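Chapter 6
Shared Workspaces and Setup Rules

Teresa Gilmartin and Yusri Subramaniam

After reading this chapter you should be able to:
- state the difference between a work zone and an approach zone
- write a setup record for a two-gripper table
- decide when a hand may enter the work zone

Chapter 5 dealt with single arms behind fixed guards. Many tables now have no guard at all, and the rules must do the work the fence used to do.
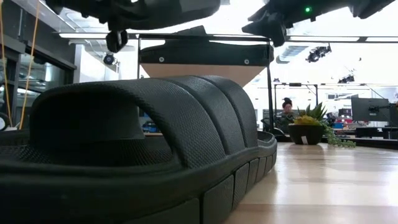 A work zone is the space that any moving part can reach, plus a margin set by the site. The margin at the Skikum site is 40 mm. The zone has height as well as floor area, and beginners tend to draw it flat. With two grippers hanging over a sandal on a tabletop, the zone takes in the air between the fingers and the sandal - and any stand or plant pot within reach must be entered in the setup record. Section 6.2 gives the form.

The approach zone lies outside the work zone. A person may sit or walk there while the arms are powered, provided the stop control is within reach of the operator.
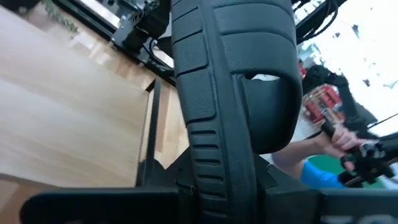

Hand entry is covered in Section 6.3. The operator brings the arms to a hold, confirms the hold aloud, and only then permits entry. Sites that log 3,000 cycles or more between checks should also read Section 6.5, on worn cables and loose fittings.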